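首页　随笔　小镇政治　厨房　关于我

分类：小镇政治 ｜ 2025年9月30日 ｜ 评论 (18)

Folach 选区补选，我从头跟到尾的一点流水账

上篇写到一半就去忙别的了，好几位朋友留言问后来怎么样，是不是选完了。选完了！而且我还进去看了点票，回来困得要命，睡了一大觉才有力气打字。想到哪写到哪，大家凑合看。

先给没看过前几篇的朋友补一下。我们 Hillow 的市议会分几个选区，我住的这块叫 Folach，就是河南边那一片，加上老货场和 Ignacio 路两侧的房子。原来的议员夏天的时候辞职了，说是要搬去女儿那边住，位子空出来，按规矩要补选。补选这种东西平时没什么人在意的，报纸上登一小块，邮箱里塞两张传单，很多邻居到最后都不知道有这回事。我前年就属于不知道的那种，信封拆开看了一眼，压在微波炉上面，等想起来早过期了。

这次不一样，全是因为老货场那块地。

有家叫 Prelimport 的公司想在那里盖一个转运仓库，货车从 Ignacio 路进出。申请材料挂在市议会网站上，厚得不得了，我打印了交通那一章，打印机还卡纸。里面写夜间也要作业，我看到那行字心里就咯噔一下。我家卧室窗户正对着 Ignacio 路啊！现在晚上偶尔过一辆垃圾车我都能醒，要是大货车一辆接一辆，那还睡不睡了。

可是话又说回来，我楼下那家的儿子找工作找了好久，他妈妈就特别盼着仓库盖起来。她跟我在楼道里聊过，说你们嫌吵，我们家是盼着吵。我当时没接上话，回家想了很久。所以我后来对这件事一直有点摇摆，不像有的邻居，窗户上早早就贴了反对的牌子。

四个候选人，我按自己的印象说说。

第一个是市长那一派推出来的，原来在规划部门干过，说话很稳，什么问题都能答，答完你回想一下又不知道他答了什么。第二个是开割草机店的老板，嗓门大，主张少收地税，别的一概不谈。第三个很年轻，主打公交和自行车道，传单设计得最好看，我贴冰箱上了（因为背面印了垃圾分类日历，真的聪明）。第四个就是 Rowena Pangilinan，以前在社区诊所前台上班，很多人看病都是她给挂的号，我也是。她没有党派，传单是黑白的，字还特别小，我妈戴上老花镜都嫌累。

候选人见面会是在图书馆楼上那间大屋子里开的。我去得早，结果还是坐到了后面，旁边一位大叔一直在剥花生。主持人让每人先讲几分钟，然后大家举手提问。前面问的全是坑洼、路灯、狗公园，割草机老板答得最起劲，因为每个问题他都能绕回地税上去。

轮到货场的问题，屋子里一下子就热闹了。有人站起来问，你们到底支不支持 Prelimport 的申请，只准说支持或者反对。规划部门出身的那位说要尊重程序，下面就有人嘘。年轻人说反对，鼓掌的不少，然后有一位女士站起来问他，那块地不盖仓库你打算让它长草长到什么时候，他脸红了一下，说可以做公园，再问钱从哪来，就有点答不上。

Rowena 是最后一个说的。她说她不会在这里回答支持或者反对，因为议员将来要对申请投票，先表了态可能就得回避，回避了 Folach 这边等于少一票。我听到这里差点翻白眼，心想又是一个打太极的。可她接着往下讲了，讲她关心的条件有哪些：夜里几点以后不能进出，Ignacio 路靠小学那段要不要设限，招人的时候有没有给本地人留的名额，这些能不能写进许可里，写进去了谁来查，查出来怎么罚。她说她把材料从头到尾读过了，附件里噪声测量的点选在离路最远的那一侧，她想问问为什么。

我回家翻了附件，还真是！那张图我之前也看过，愣是没注意。

这里插一句，我觉得“先表态就要回避”这个说法，很多人是第一次听。散会以后在楼梯上就有人吵，一个说她滑头，一个说她懂规矩。我后来特意打电话去问了市议会的窗口，接电话的人很客气，说要看具体情况，一般性地谈看法没问题，要是让人觉得你听都没听就已经定了，那就可能有麻烦。所以两边都有点道理吧。我不是学法律的，大家别拿我的话当准。

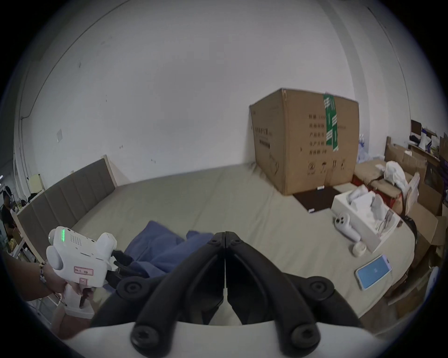 见面会之后我就想着要不要帮点忙。我这个人脸皮薄，敲门拉票肯定是干不来的，在路口举牌子也不行，遇见同事会想钻地缝。正好 Rowena 那边在找人当监票员，就是点票的时候在旁边看着，不能碰选票，只能看，有疑问可以提出来。这个适合我，我最会看着了。

报名之后发来一份说明，要求提前熟读。我们这里用的是排序投票，选票上要给候选人标一二三四，第一选择最少的人先淘汰，他的票按第二选择转给别人，一直到有人过半。原理我以前就懂个大概，可是哪种填法算有效、哪种算废票，规矩细得很。比如有人画勾，有人写罗马数字，有人写了两个一，有人在旁边写一大段话。写话不一定作废，只要不暴露自己是谁，顺序又看得清，就还能算。我拿着说明在厨房里考我先生，他错了好多，还不服气，非说画笑脸应该算第一选择。

投票是邮寄为主，也可以自己送到市政厅的箱子里。我这回学乖了，信封到家当晚就填好，第二天出门买菜顺手投进去的。我妈的那份她自己填，不给我看，用手捂着，像小学生考试。她填完了跟我说，反正我没选那个割草机的，上次在他店里买的剪刀用两回就松了。我说妈你这个理由也太个人了吧，她说选人不就是看人嘛。

中间那段时间镇上有点紧张。有人在社区群里转了一张截图，说 Rowena 收了 Prelimport 的钱，截图糊得看不清，发的人也说不出从哪来的。群里吵到半夜。我一开始也有点慌，去翻了公开的捐款申报，名单上都是个人小额的，没有那家公司。可申报表只登到某个日期，之后的还没更新，所以你要说百分之百，我也不敢打包票。后来她自己出来回了一句，说没有，欢迎去查，然后就不再理了。我倒挺喜欢她这样，换了我肯定在群里一条一条跟人对骂，把自己气到胃疼。

还有一件烦心的，就是牌子被拔。先是反对仓库的牌子被拔，然后候选人的牌子也被拔，四家都有，拔得还挺公平。Ignacio 路拐角那块草地上，早上插好，傍晚就倒了，有一块被扔进了河里。到底是人干的还是风大，各有各的说法。

好，说点票那天。

点票在市政厅后面的小礼堂。进门要登记，手机要交到一个篮子里，给你一张挂脖子上的牌子。我牌子上名字拼错了一个字母，工作人员说要重打，我说算了算了，挂着也挺有趣。里面摆着几张长桌，点票员都穿统一的背心，动作快得让我眼花。先把信封和选票分开，再把票打开抚平，然后按第一选择分成几摞。我站在一张桌子后面，前十分钟特别激动，眼睛都不敢眨，后来就开始腰酸。大家以后要是去当监票员，请一定穿一双舒服的鞋！我那天为了显得正式穿了双有跟的，回家脚后跟都破了。

看选票本身挺好玩的。有的人字写得极其工整，像印出来的。有的人一二三四之外还给割草机老板单独写了句劝告，内容我不方便讲，总之和他的音响有关。还有一张什么都没标，只在最上面写了“路灯”两个大字，外加一个感叹号。点票主管把它举起来给各家监票员看，问有没有意见，都没有，那就是废票。我心里还挺替这位选民可惜的，跑一趟或者贴一张邮票，就为了告诉市议会路灯坏了。希望有人记下来了，反正我记下来了。

有争议的票放在单独的托盘里，一张一张过。最大的一场争论是关于一个数字到底是一还是七。规划那位的监票员说是七，那就作废；割草机老板的监票员说是一，那就是他们的票。主管把这张票和同一张票上别的数字对比了半天，最后判是一，理由是那人写的四也是带着同样的小尾巴。我在旁边听得津津有味，感觉像看鉴定古画。

全部过完，废票是59张，有效票2898张。主管念出来的时候我在本子上记了，手有点抖，写得像蚯蚓。我问旁边的人这算多还是少，他说补选嘛，能有这个数不错了。可我回头想，Folach 住了那么多人呢，多数人还是像前年的我一样，信封压在微波炉上面了吧。

第一轮没有人过半。Rowena 领先，规划那位紧跟着，年轻人第三，割草机老板垫底先出局。他的票转出去，大多数去了规划那位，两个人一下子咬得很近，我看见 Rowena 那边的另一个监票员在咬指甲。然后年轻人出局，他的票再往下转，这一摞一摞数过去，转给 Rowena 的明显更高一些，桌子上肉眼就看得出来。最后她是1544票，过半了，赢了。

没有人欢呼，小礼堂里不让大声，大家就是小声说恭喜恭喜，握了握手。规划那位的监票员过来跟我们也握了手，还夸我问的问题好（我就问过一个，问厕所在哪，哈哈，我猜他把我跟别人搞混了）。Rowena 本人是后来才进来的，穿一件灰外套，签了个字，跟点票员一个一个道谢。她看到我愣了一下，然后叫出了我妈的名字，问她膝盖好点没有。诊所前台的记性真不是盖的。

第二天镇上安安静静，好像什么也没发生。面包店老板问我是不是去看点票了，我说是，他问是不是特别无聊，我说一点也不，他一脸不信，多给了我一个小圆面包。

社区群里倒是又吵起来了。反对仓库的人觉得自己赢了，盼仓库的人也觉得自己没输，因为她从头到尾没说过反对。割草机老板发了一段很长的话，大意是排序投票太复杂，应该谁第一谁当选。有人回他，就算谁第一谁当选，第一也不是你啊。他就没声音了，过了半天发了一个割草机打折的链接，我笑得把茶喷到了键盘上。

我自己的想法还是摇摆的。我投她，一大半是因为她把材料看完了。这个要求听起来很低对不对，可是见面会那天坐在上面的人里，我敢说有人连目录都没翻过。另外一小半，我承认，就是因为我妈的膝盖。人嘛。

不过也有几点我不太满意，写在这里，以后好对账。第一，她对公交几乎没说什么，末班车取消以后，在医院上夜班的人回家只能打车，这事得有人管。第二，她的传单，求求了，下次字大一点。第三，她说要每个月在图书馆坐一个下午听大家提意见，时间还没公布，我会盯着的。

Prelimport 的申请十月才上会，听说公众可以登记发言，每人限时。我在犹豫要不要去。讲什么呢，讲我睡觉浅？楼下那位妈妈说她要去，让她儿子也去。我想了想，也许我们可以一起走过去，各讲各的，讲完了一起坐公交回来，前提是那个点还有车。

要登记的朋友请自己上市议会网站看，表格藏得很深，在“会议”底下的“参与”底下，别去点“联系我们”，我点了，填了半天，收到一封自动回复，说感谢您反映路面坑洼。

对了，上篇有人问我打印的那章交通材料能不能借看，可以的，就是中间卡纸皱了几页。要的话在下面留言，或者老样子放在面包店柜台那里，你报我的名字拿。用完请传给下一个人，别垫锅，谢谢！

标签：Hillow　Folach　补选　老货场

分享　收藏　评论 (18)

上一篇　下一篇　返回首页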